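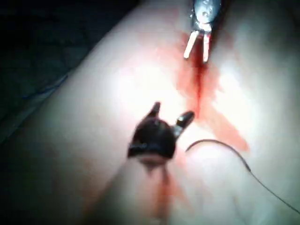 Trostell Comic Solicitation Listings
Data card, version 3, June 2017

Maintainer: Nazma Amarasinghe

Summary

Trostell is a plain-text collection of monthly solicitation listings for printed comics and collected editions. A listing is the short notice a publisher sends to shops a couple of months before an issue goes on sale. It carries an order code, a title, a credit line, a paragraph of sales copy and a price. This release has 474 listings from 36 monthly order forms.

The set was put together for work on parsing credit lines and on matching solicited issues with the issues that were later printed. It is too small for training a general text model.

Sources

Listings were typed or scanned from paper order forms kept by two shops, Grostbridge Comics and Ikbridge Books & Games. Grostbridge forms are complete for the period covered. Ikbridge forms were used only where a Grostbridge page was torn or marked over. The source field records which shop's copy was used.

Only comics and collected editions were kept. Toys, shirts, posters, card sleeves and store supplies were dropped before numbering, so gaps in the order codes are normal.

Files

listings.tsv – one row per listing, tab separated, UTF-8
credits.tsv – one row per person per listing, built from the credit line
variants.tsv – cover variants, keyed to the parent listing
changes.txt – corrections since version 1

Fields in listings.tsv

id: internal number. Stable across versions. Retired numbers are not reused.
code: order code as printed, including the month prefix.
title: series title as printed, in capitals if the form used capitals.
issue: issue or volume number. Empty for one-shots.
credit_raw: the credit line exactly as printed.
copy: sales copy, line breaks removed.
pages: page count if given.
price: US dollars, no currency sign.
ship: announced ship date, not the real one.
source: G or I.

Credit lines

Publishers do not agree on how to write credits. The forms use (W), (A), (CA) and (A/CA), but also "by" with a bare name, and in a few cases the artist is named only in the copy. credits.tsv splits the marked forms automatically. The rest were done by hand.

Names are not merged. If a writer appears with and without a middle initial, both spellings are kept and no shared key is given. Version 2 tried to merge them and got several wrong, including one father and son who had both drawn the same title. That column has been removed.

"Various" and "TBD" are kept as printed and have the flag person = 0.

Checking

Two readers keyed 95 listings separately, and the results were compared field by field. Most differences were in punctuation and in the use of "&" for "and". Price had no differences. The agreed reading was kept, and both original readings are in changes.txt.

The Montoya script (montoya.py, not included here) was used to find repeated listings. It compares title, issue and the first line of copy. Ten pairs were flagged. All were resolicitations of late books, so both rows were kept and linked through the field resol.

Known problems

Order forms for January use a narrower column and the scans lose the last letter of some lines. These were repaired by hand where the word was plain. Where it was not, the missing letter is shown as an underscore.

Sales copy often describes a story that was changed before printing. Do not use it as a plot summary.

Tie-in comics based on television series sometimes list the show's producers in the credit line without a role mark. They are in credits.tsv with an empty role.

Digital-first series are listed when the print edition was offered. The digital date is not recorded.

Mature-readers marks are missing from early forms. An empty field there does not mean the book was suitable for all ages.

Loading

Read the files with quoting turned off. The copy field has unbalanced quotation marks and most spreadsheet programs will join rows if quoting is left on. Order codes should be read as text.

Terms

The tables of codes, dates and prices may be reused freely with credit to the maintainer. The sales copy belongs to the publishers and is included for research use only – do not repost it in bulk.

Corrections

Send the id, the field and the reading you propose. A photo of the page helps if you have the form. Fixes go into the next version and are listed in changes.txt.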